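The strips that wouldn't let go

I've been promising a longer post for a while, and a few of you have written to ask whether I'm still at the shop in Curkdale (I am!) and whether the two-armed cell ever settled down after the trouble I hinted at last February. The answer to that one is mostly yes, and getting to "mostly" took up a good part of my year, so pour yourself something and I'll tell you how it went.

For anybody new, I look after a little automated cell that handles coated strips. They come to us from Saavedra already covered with grit on the face, and our part of the job is moving them from one arm to the other so they can be turned, checked and racked. I know that sounds like the dullest thing in the world. My brother-in-law says so every Thanksgiving. But a handoff between two grippers is a surprisingly delicate bit of business, because for a short while both of them have hold of the same part, and each one has to trust the other. If the giving arm opens too early, you drop the strip. If it opens too late, you have two strong machines pulling on one skinny piece of white stock, and then something has to give.

We had both kinds of trouble, and for a long time I thought they were two separate problems.

The dropped ones showed up first. We were running a batch of 2,000, and 13 of them went on the mat before lunch, which was more than we'd lost in the whole month before. I did what I always do and cleaned everything in sight. I wiped the jaws, I blew out the fingers with air, I checked the pressure twice, and I wrote it all in the green notebook. The next batch was perfect. So naturally I decided it was dirt and went home feeling very pleased with myself.

Then came the afternoon with the snapped one. I was at the bench on the other side of the guard, sorting labels, and I heard a crack like somebody stepping on a cracker. The receiving arm went on its way with the top half of a strip, as calm as you please, and set it in the rack as if nothing had happened. The bottom half was still in the lower gripper. The cell didn't fault or stop. It reached for the next one! I hit the button myself, and I'll admit my hands were shaking a bit, not from any real danger (the guard was closed and I was well outside it) but from the plain fact that the machine had broken something and hadn't noticed.

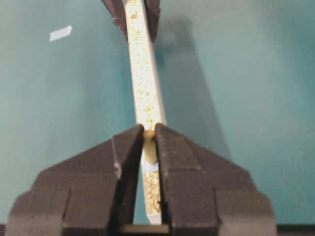 The handoff was where I should have been looking from the start, and it took Shamim Mengal to point me at it. Shamim came over from our Stonville building to help, and the first thing she did was slow the cycle way down and ask me to quit explaining and just watch. We watched a lot of handoffs that day, with the upper gripper holding on to the top of the strip and the lower one clamped around it farther down, and after a while I began to see what she was seeing. The jaws close in on the strip itself, and the strip is covered in little beige and tan granules, so the gripping faces are never meeting anything truly flat. Look right where the strip goes into the lower jaws and you'll find a small round tan bead wedged at the top of the gap between the fingers. I must have looked straight past things like that a hundred times. To me it was just more grit. Shamim looked at it and said, "So how does the gripper know how thick the part is?"

Well, it knew by how far the fingers had closed. That was our entire check. If they stopped at the right opening, the program decided it had a good hold and told the other arm it could go ahead. And you can probably guess where this is headed. Something hard caught in the jaws can hold them open to very nearly the right width with hardly any grip on the strip at all. The program says "got it," the other arm lets go, and down goes the strip. That was our 13 on the mat.

The snapped one was the same weakness turned around. I had been so bothered by the drops that I'd bumped up the grip force and added a delay before release, thinking I was being careful. What I'd done was make a longer stretch of time when both arms had a hard hold, and on that one cycle the upper arm started its move before the lower one had opened. The release signal had been sent, you see. It just hadn't been answered, and we never asked for an answer. I still wince a little typing that.

Sinan Değirmenci rewrote the sequence for us over a couple of long evenings. Now the moving arm waits until the other gripper reports that it is really open, and if the report doesn't come, everything stops and the light goes on. There's a small pull test too, where the arm tugs just a hair before the release and checks that it feels the resistance it ought to. And the arm looks at the load again before it racks anything, so half a strip can't pass itself off as a whole one anymore. I put the force back where it was. I also brush out the jaws on a schedule now, where before I did it whenever I happened to think of it.

We lost some speed. Over 127 shifts, I'd say the cost has been real but bearable, and my boss has stopped bringing it up. The last long run was 1,701 strips with no drops and two stops, and both stops were the cell doing just what we'd asked it to, holding still with its light on until I came over to see what was the matter.

The part I keep chewing on is the cleaning. It worked, so I quit looking, and if that strip hadn't broken loudly enough for me to hear it I might be wiping jaws and feeling clever to this day. I've gone back through the green notebook and put a question mark next to every "fixed" that I couldn't explain in a sentence. There are more of them than I'd like. The feeder over on the Standora line has a whole page to itself, and Shamim has already offered to come back and make me watch that one slowly, too.

I owe several of you recipes from the last post, the squash one especially. I haven't forgotten. It's written on the back of an envelope somewhere in the truck.

Posted 12/19/19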